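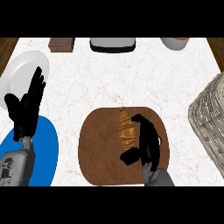 Croissant practice in the simulator, right hand beside the pastry, left hand over the plate.

Dendari Two-Arm Kitchen Kit
Plans, parts and simulator files for a home build
Page updated 30 May 2025

The Dendari is a pair of gray arms with black hands that you put together yourself, on a bench, over more evenings than you told your family. It is meant for light counter work: bread, cups, plates, pastry. It will not do the dishes. We asked it.

Start with the simulator. The Skirholm counter file gives you a marble top, a cutting board, a woven basket, a plate and a croissant that costs nothing to squash. Ours has been through a great deal. Move to real baked goods when you feel ready, then wait a week.

What you get
Printed shell parts for both forearms
12 joint motors, plus 6 spares (you will meet the spares)
Pluvska control board with power lead
Wiring looms, left and right, labeled by someone with optimistic handwriting
Skirholm counter file and the hand control software

What you don't get
Screwdrivers, a sturdy bench, a computer, patience, breakfast.

Details
Lifting limit: up to 200 grams per hand. A croissant is well inside this. A full kettle is not.
Mounting: clamps to the near edge of a bench or counter. Check the clamps again after the first hour.
Shared workshops: one kit can be set up and packed away in an evening if the cables stay in their own box. They won't, but the box is included.

Price: $1188, shipping extra. Shell color is gray. We get asked about red a lot, and it is still gray.

Stock: the current batch is boxed and ready. The next one is due in September, when the Munasinghe hand upgrade should also be in the store. The upgrade fits all existing kits and needs the newer wrist bracket, sold separately, as brackets always are.

Returns: unopened kits only. Kits with butter in the joints are yours for life.

Add to cart | Download build guide | Ask about spares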